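Section 4: Setting Up Your Work Area

Read this section before you open the Fatdale paper trimming kit. Set-up takes 10 minutes if the table is already clear.

A flat, pale surface under a desk lamp makes pencil lines much easier to see. Any lamp with a shade you can tilt will do.

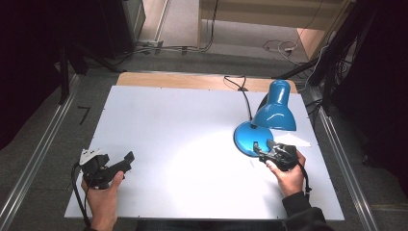
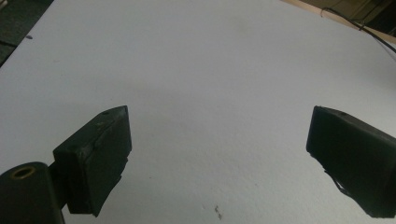
4.1 Preparing the table

1. Choose a table that does not rock. Fold a piece of card under a short leg if you have to.
2. Wipe the surface and let it dry.
3. Lay the cutting mat down with the grid facing up. The long side goes toward you.
4. Press on each corner of the mat. If a corner lifts, turn the mat over and leave it under a few heavy books overnight.

Note: Do not iron the mat or leave it in a hot car. Heat warps it for good.

4.2 Placing the light

1. Put the lamp on the side opposite your cutting hand. Left-handed users put it on the right.
2. Tilt the shade down until you can no longer see the bulb from your chair.
3. Run the cord off the back of the table, away from the blade.

Caution: Switch the lamp off and let it cool before changing the bulb.

4.3 Fitting the blade

1. Slide the blade lock to OPEN.
2. Hold the new blade by its plastic tab and push it into the slot until it clicks.
3. Slide the lock to CLOSED. The red dot should be covered.
4. Pull gently on the tab – the blade should not move.

Caution: Blades are sharp on both edges. Keep the guard on whenever you put the trimmer down, even for a moment.

4.4 First test cut

1. Take one sheet of plain copy paper.
2. Line up its left edge with the zero mark on the ruler.
3. Hold the ruler down and draw the trimmer toward you in one stroke.
4. Check the cut edge. If it looks torn, refit the blade as in 4.3 and try again.

Do not cut more than 5 sheets at a time. For card and photo paper, cut one sheet at a time and see the table on page 78.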